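Tabletop plant (decor)

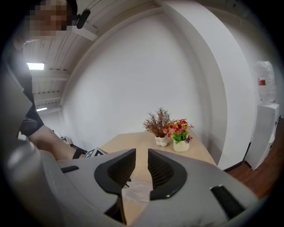

A tabletop plant is a small potted plant, live, dried or artificial, kept on a table, desk or shelf mainly for looks. Also called a desk plant or, in older shop catalogs, a "table green". Sizes vary — most sellers use the term for anything up to 11 inches tall, pot included. Pots are usually plain so the plant stands out, but textured ones are common too, such as a white pot with a bumpy, bubble-like surface under a fan of thin brown and reddish-brown branches. Often set out in pairs on a light wood table.

Types

Live: succulents, small ferns, ivy. Need light and some water.
Dried: twigs, grasses, seed heads. No water. Brittle, so keep away from sleeves.
Artificial: plastic or fabric. Dusted with a soft brush, or rinsed if the maker alows it.

History

The Tellham pottery sold small bubble-textured pots in sets of 2, mostly in December for the gift trade. Linnea Haugland's guide Small Greens lists 50 arrangements, dried twigs among them. Later copies came out of Arklow and Bragança, generally with a thiner glaze.

Care

Dried branches fade in direct sun. Turn the pot now and then. Felt pads under the pot — saves the table top.

See also: Houseplant, Dried flowers, Cachepot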